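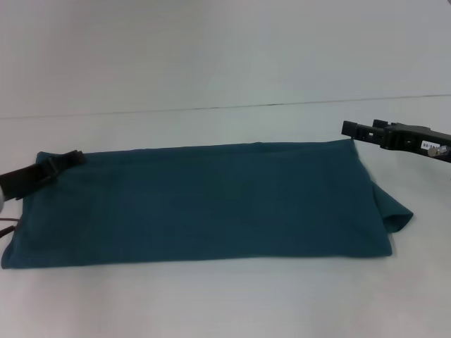 Robots open afternoon at Wirnelo

Members who put their names down for the February visit met at the Rerkbridge bus station and walked up to the Wirnelo workshop on Mottram Road. We were let in at two and stayed until just after four. Our host was Ieva Bite, who runs the handling bench and had set aside the afternoon for us.

Most of what Wirnelo does is for commercial laundries. A laundry can wash and dry by machine without much trouble, and flat items such as sheets go through a folding machine at speed. Shirts and other clothes are still folded by people. Ieva said the firm has been working on this part of the job for 9 months and expects to be at it for a good while yet.

The demonstration was a T-shirt being folded by two arms on a white table. We stood behind a taped line on the floor and could ask questions as it went along. The arms move slowly, slower than most of us had expected, and they stop for a moment before each grip. Ieva explained that the pause is when the software decides where to take hold. Cloth is awkward for a robot. A metal part has the same shape every time it is picked up, but a shirt never lies the same way twice, and the program has to cope with whatever it is given.

Each arm has a small camera near the gripper, and there is another higher up that takes in the whole table. The view from the wrist is very close. 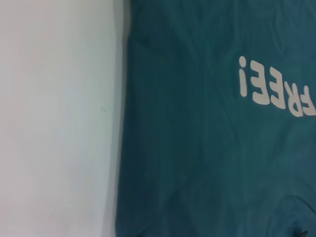

Several people asked why they use printed shirts when plain ones would surely be simpler. The answer was that laundries get all sorts, so the bench has to as well. The shirts come in job lots from a clearance warehouse in Fikolside, and the box under the table holds 146 of them in various sizes. Ieva would like more dark ones. On a white table they are easy to pick out, but creases in dark cloth are harder for the cameras to judge than you might think.

The arms are not given a fixed set of movements. A person guides them through the fold by hand controls, the whole thing is recorded, and the software learns from the recordings. They had 2052 of these on file when we visited. Two of our party were allowed a go at the controls and found it hard work -- the trick is to keep some tension between the two grippers without dragging the shirt across the table.

We also had a short look at the stores and the repair bench, where worn gripper fingers are replaced. Tea was served upstairs, with thanks to the office staff for the flapjacks.

Wirnelo will take another group from us in the spring. Numbers are limited by the size of the room, so please give your name at the next meeting if you want to go. Wear flat shoes, and note that there is no parking at the workshop. The 143 bus from Rerkbridge stops at the bottom of Mottram Road.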